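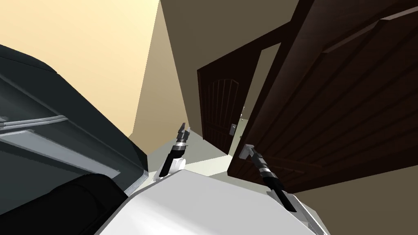 Kann man so einen zweiarmigen Türöffner-Roboter wirklich zu Hause bauen?

Mit Geduld und einem stabilen Tisch klappt das gut. Der Rechner muss kein Monster sein, die Mechanik passt in eine normale Werkstattecke, und wer schon mal einen 3D-Drucker zusammengeschraubt hat, bringt das meiste Handwerk mit. Unser Projekt heißt Oda und entsteht seit letztem September in der gemeinsamen Werkstatt Steninen, abends und an freien Nachmittagen.

Was soll Oda können?

Türen! Zimmertüren mit Drücker, Schranktüren mit kleinen Griffen, später vielleicht Schubladen. Das klingt nach wenig, ist aber ein herrliches Thema. Ein Drücker will nach unten gedrückt und dann gezogen oder geschoben werden, und die Tür läuft dabei auf einem Kreisbogen, dem der ganze Arm folgen muss. Wir haben uns bewusst auf diese eine Aufgabe beschränkt.

Warum fangt ihr in der Simulation an und nicht gleich mit der Hardware?

Ein falsches Vorzeichen in der Armsteuerung kostet in der Simulation einen Tastendruck, in der Werkstatt ein Getriebe (fragt nicht). Bei uns läuft jede neue Greifbewegung erst 60-mal am Bildschirm durch, bevor sie an die echten Motoren darf. Außerdem können so mehrere Leute gleichzeitig basteln, auch wenn es nur einen Aufbau gibt.

Welche Software nutzt ihr?

Die Arme laufen über Nerkum, unsere eigene kleine Steuerung in Python. Die Wohnung mit Flur, Türen und Schrank ist ein Modell namens Irkthorpe. Beides liegt auf dem Werkstattserver, und wer mitmachen will, bekommt einen Zugang. Irkthorpe hat inzwischen 616 Einzelteile, und es werden ständig mehr, weil immer irgendwem noch ein Möbelstück einfällt. 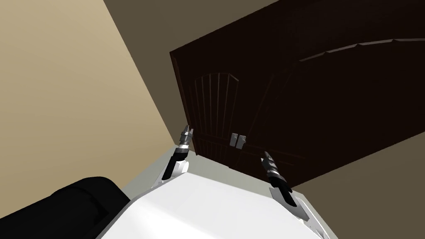 Bei Doppeltüren wird es richtig spannend. Die Griffe sitzen dicht nebeneinander, und zwei Greifer, die gleichzeitig dorthin wollen, kommen sich schnell in die Quere. Nerkum plant deshalb beide Arme zusammen und lässt einen warten, wenn der Abstand zu klein wird. Die Wartelogik ist gerade mal 97 Zeilen lang, und wir sind ziemlich stolz darauf.

Wozu zwei Arme, wenn einer die Tür öffnen könnte?

Einer öffnet, der andere hält auf. Türen, die von selbst wieder zufallen, haben uns in den ersten Wochen zur Verzweiflung gebracht. Mit dem zweiten Arm lässt sich das Türblatt an der Kante abstützen, während der erste umgreift. Wer nur einen Arm bauen möchte, kann trotzdem mit unseren Plänen anfangen und später erweitern.

Wie findet der Roboter den Griff?

Im Modell kennen wir die Position natürlich auf den Millimeter, aber das wäre geschummelt. Wir geben der Steuerung deshalb nur das, was auch eine Kamera am Roboter liefern würde, und verrauschen die Werte noch ein bisschen. Helle Metallgriffe auf dunklem Holz sind dankbar. Weiße Griffe auf weißen Türen sind unser nächstes Abenteuer.

Was kostet der Einstieg?

Für den Simulationsteil braucht ihr nichts außer einem Rechner. Für einen einzelnen Testgreifer mit Motor, Netzteil und Kleinkram haben wir 185 Euro ausgegeben, Schrauben aus der Restekiste nicht mitgerechnet. Die kompletten Arme sind ein anderes Kaliber, dazu gibt es eine eigene Teileliste, die wir auf Anfrage gern schicken.

Muss ich programmieren können?

Schön wäre es, nötig ist es nicht. Wir suchen genauso Leute, die Türen modellieren, Halterungen drucken oder Kabel so verlegen, dass man sie nach einem halben Jahr noch versteht. Python lernt man nebenbei, und wir erklären gern und viel!

Darf ich die Pläne für mein eigenes Projekt verwenden?

Ja, privat und in Gemeinschaftswerkstätten ohne Rückfrage. Schickt uns aber bitte Fotos von eurem Aufbau, wir freuen uns jedes Mal riesig.

Stand dieser Seite: 9. Juni 2023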